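Urus Automation Opens Simulation-First Planning Service for Robot Arm Purchases

SATVILLE, November 13, 2020 -- Urus Automation today opened orders for Agudelo, a planning service for organizations preparing to buy robot arms for work in furnished rooms. Agudelo runs a customer's proposed tasks in simulation and returns an equipment list, a floor plan and a two-year budget before any hardware is ordered.

The service is intended for buyers in assisted living, hospitality and household product testing. In these settings the arm itself is often a smaller part of the total cost than mounting, end-of-arm tooling, safety work and operator training. Agudelo reports each of these as a separate line so that quotes from different suppliers can be compared item by item.

A standard engagement covers up to 10 tasks. The customer supplies room dimensions, a list of objects to be handled and the expected hours of operation. Urus builds a model of the room, places candidate arms at fixed mounting positions and records reach, joint limits and clearance to furniture for each task. Tasks that fail at every position are listed in the report with the cause of failure.

Pedestal placement receives its own section. An arm mounted beside a chair or table has to reach over the seat and clear the backrest through its full motion, and a small change in base position can decide whether a second arm is needed.

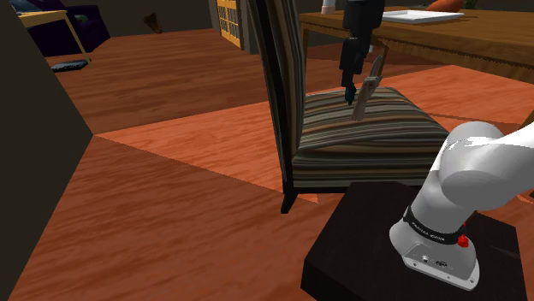 Reports are delivered as a PDF and a spreadsheet. The spreadsheet contains purchase price, installation, spare parts, service contract and expected downtime, with cells left open for local labor rates and electricity costs. Customers may request two revisions at no charge.

Urus tested the service at its Vurnatdale site beginning in March. The test set contained 94 task definitions.

Agudelo does not replace an on-site risk assessment, which remains the responsibility of the buyer and the installer. Payload figures are taken from manufacturer data sheets and are not independently measured.

Orders are accepted through the Urus sales office in Satville. Pricing depends on the number of rooms and candidate arms and is quoted on request.

About Urus Automation
Urus Automation provides planning and integration services for buyers of robotic equipment. The company has offices in Satville and Vurnatdale.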